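The small door at the bottom

Ask people when they last cleaned their washing machine and most will look faintly puzzled. It is a box full of hot water and detergent. Surely it cleans itself.

I thought so too, until a set of towels came out of mine smelling like a pond. They went through again with extra detergent and came out slightly worse. I had bought the machine second-hand from the previous tenants when I moved into the flat in Poddale, and it had never given any trouble. It filled, it turned, it emptied, and I took no further interest in it.

The repair shop at the end of my road is called Domitz. It sells reconditioned machines from the front and mends them at the back, and it charges 50 pounds to come out and look at one. I asked at the counter what I might be paying for, and was told to save my money, go home and do three things first: open the filter, wipe the seal and stop using so much powder.

The filter turned out to be behind a round cover low on the front, which I had taken for a bit of trim. Other machines have a square flap, or a strip of plinth that unclips. Yours may need a coin or a flat screwdriver to open it. Before you touch it, switch off at the wall and let the machine cool if it has just done a hot wash. Put down a baking tray and an old towel. There is always water sitting behind the filter, and there is always more of it than the tray will hold.

Unscrew it slowly, a quarter turn at a time, and close it again when the tray is full. Mine filled the tray 2 times. Then the filter came out whole, wrapped in grey felt, with a hair grip, a shirt button, most of a paper tissue and a lump of something that might once have been a receipt. Rinse it under the tap, feel inside the hole for anything that has been left behind, and screw it back until it stops. A filter put back crooked will leak on the next wash, so check that it is sitting straight.

The seal is a less pleasant job. It is the rubber ring inside the door, and it has a fold in it where water, fluff and old detergent collect. Pull the fold back with your fingers and wipe all the way round with a damp cloth and a little washing-up liquid. The bottom is the worst part. If the rubber has gone black in spots, a cloth soaked in diluted bleach and left in the fold for half an hour will shift some of it, though not always all. Run a rinse afterwards, before any clothes go in.

The drawer comes out as well. There is usually a tab at the back to press down while you pull. I soaked mine in the sink and scrubbed the empty slot with an old toothbrush, including the roof of it, where the water comes in.

Once all that is done, run the hottest programme with nothing in the drum. The instructions for many machines suggest doing this every month or so, and I had never done it once. People who wash everything at 30 degrees need it more than most, as the grease and softener that come off clothes never get warm enough to be carried away.

Then there is the matter of what goes in. Most of us use too much detergent, and most of us fill the drum too full. You should be able to get a hand in on top of a cotton load. For sports kit and anything else synthetic, stop at half. Those fabrics hold on to sweat, and they need room and water to let it go. They also dislike softener, which coats the fibres and keeps the smell in.

Bright colours are the other thing to think about. A strong red can bleed for the first few washes, and it will find the palest thing in the load.
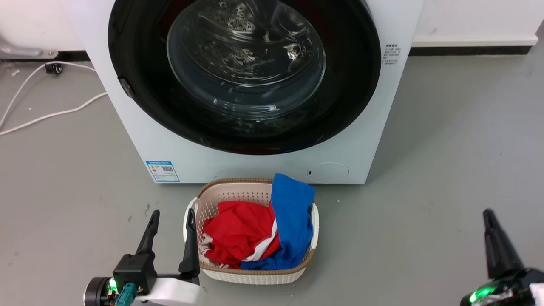 I now do reds on their own until the water runs clear, and after that they go in with the dark things at 30. Anything with a number or a badge on it gets turned inside out. Hang it up promptly and keep it off the radiator, as printed lettering tends to crack with heat.

Where the dirty clothes wait matters more than I had supposed. I used to keep mine in a lidded bin, and damp kit left in there for three days was half the reason for the smell. A basket with holes in the sides lets the air through, and one with handles can be carried to the machine in a single trip. Wet towels should be hung over something until they are dry, even if they are going straight in the wash the next morning.

After each load, leave the door ajar and the drawer open a little. If there are small children or a cat in the house, check the drum before you shut it again, and keep the door closed when you cannot keep an eye on it.

The cheapest new machine in the Domitz window was about 400 pounds. My repairs came to the price of a pair of rubber gloves and most of a Saturday-length playlist on the kitchen radio. The towels took two hot washes to come right. I kept the shirt button, which matches nothing I own and must have been in there since the last tenants.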